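2026-03-25
Notebook, small workshop, entry by Leokadia Sadowski

Continued with the question from the last entry: can the arm tidy the bench at the end of a shift, so that a person only has to look at it and turn off the light. I still write "tidy" although we have not agreed what it means. For today I took the short definition: every tool goes to its place, tape goes on the rack, small boxes stand against the rack, the rest of the surface stays free.

Morning was for the Naltano planner. I gave it the list of places again, because after the update it had lost the positions for the left side. Twelve runs with the same start. In the runs where it failed, the fault was nearly always the same one – it takes the thing correctly, carries it correctly, and then does not know when to let go. A person feels the contact and opens the hand. The planner waits for a number.

Things with cables are a separate chapter. The cable is not in the model at all, so the arm plans as if the tool was alone, and the cable goes where it wants. I think for now we should keep tools with a cable out of the list, and the person puts them back by hand. It is a pity, as these are the ones that people most often leave lying.

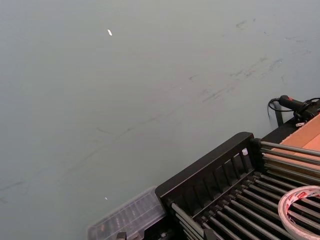

Ernő Halász thinks I am too strict with it. He read the morning part over lunch and said that in the old Fekete shop the apprentices needed a whole August to learn where things go, and they also dropped them, so why should a machine do it in one week. I answered that the apprentice in September knew it also for a new bench. He agreed with this, but only partly.

Still, I wrote down his other remark. He would not start from putting away, he would start from wiping. The surface is flat, it is known, and a bad wipe breaks nothing. My doubt is about marks: a scratch stays after wiping and a smudge should not, and from above both are gray lines. The Cillum classifier was trained on kitchen counters and I do not trust it on ours. To be tested before we promise anything to Elteseck.

Afternoon: changed the release rule. Now it opens when the downward force is steady, without a fixed height. Two runs only, then I had to give back the room. Both released, one a little early.

To do:
– ask Ernő for the force logs from his gripper tests
– decide about the clear box: does the arm move it with the parts inside, or not touch it
– new column in the table for "person had to help", as I now write this in comments and cannot sort by it
– wiping test, one cloth, no liquid at first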